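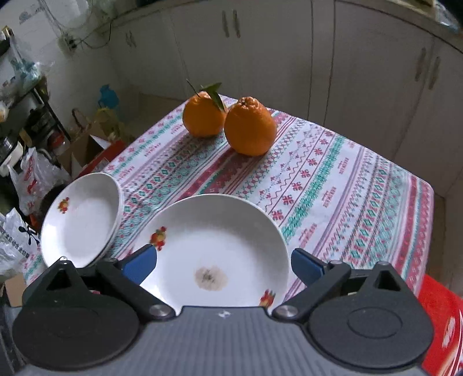

Notebook, plate and fruit task — 17/02/2023

Continue from the page on gripper width calibration. Today I wanted to understand why the Hattar policy closes too early on the large plate, and to clean the episode filter in Nomport before the next training run.

Setup

Same table cloth with the diagonal pattern, large white plate in front, small plates in a stack on the left, two oranges behind. I keep the cloth on purpose. With the plain one the tracking loses features when the camera comes low over the table, and then the poses from SLAM drift.

Software: Furkard for pose recovery, Nomport for cutting and filtering of episodes, Hattar for the policy. Etance is only the viewer, I did not change anything in it.

What I found

1. Width signal. In Nomport the finger width is smoothed with a window of 24 samples. This is too long. When the fingers go from wide open to closed, the smoothed curve begins to fall before the real one, because the window is centered and it looks to the future. So the label at the moment of approach already says "close a little". The policy learns exactly this. I think it explains most of the early closing, but I have not proved it yet.

2. Plate rim. With the fingers fully open, one finger is over the left rim and the other is just outside of the right rim. So the large plate takes almost the full opening as we see it from the wrist. Any early closing puts a finger in the wrong place. For the oranges the same error does not matter much, which agrees with the replay logs: the orange grasps look normal and the plate grasps look bad.

3. Near edge of the plate. At this distance the near edge is hidden behind the gripper body. The plate detector fits the ellipse only from the visible part, and the center moves away from the camera. I overlaid the fit in Etance and the error is easy to see. We use the detector only for the filter and not for control, but the filter rejects episodes if the center jumps, so good episodes are lost.

4. Fruit decals. The detector sometimes gives the label "fruit" to the red and yellow decals on the plates. Low score, but above the threshold that I wrote in September. The threshold was never checked on this crockery. My mistake.

Numbers from the filter

Episodes in the folder: 3,017
Rejected with the old filter: 829
Crashes of the cutting script: 2 (both are empty width files, I moved them to the folder "broken")

I opened a part of the rejected ones by hand. Many have the center jump only in the last part of the approach, where the near edge disappears. These I would like to get back.

Changes made

— Smoothing in Nomport is now causal, with a short window. The old function stays in the code under the name smooth_centered, do not use it for labels.
— Ellipse fit: if the lower arc is not visible, keep the last good center and mark it as "held". The filter ignores held centers.
— Mask for the gripper body is applied before the detector and not after. I don't know why it was after.
— Fruit threshold is moved to the config file. I did not change the value yet.

I ran the unit tests, all pass, but there is no test for the held center. It must be written.

Discussion with Joelle Abu Hammour

Joelle thinks the latency compensation may also have a part in this. If the image time stamp is late against the width stream, the effect on labels looks the same as the smoothing. She is right that I can not separate the two from the curves I have. Proposal from her: record a few open-close cycles with a printed tag on each finger, compute the width from the tags and compare the phase. It is a small job and I will do it before retraining, otherwise we change two things together and learn nothing.

She also asked if the small plates should be in the same task. For now no. They are stacked and the rims are close together, the detector gives one ellipse for several plates. I leave them on the table only as distractors.

To do

Tag recording for the phase, then write the offset into the Furkard config.
Re-run the filter on the full folder and note the new rejected count on this page.
Test for held center.
Ask Joelle for her script that plots width and image time together — mine has an error with the time zone.
Retrain Hattar only on the plate approach first, with the old seed.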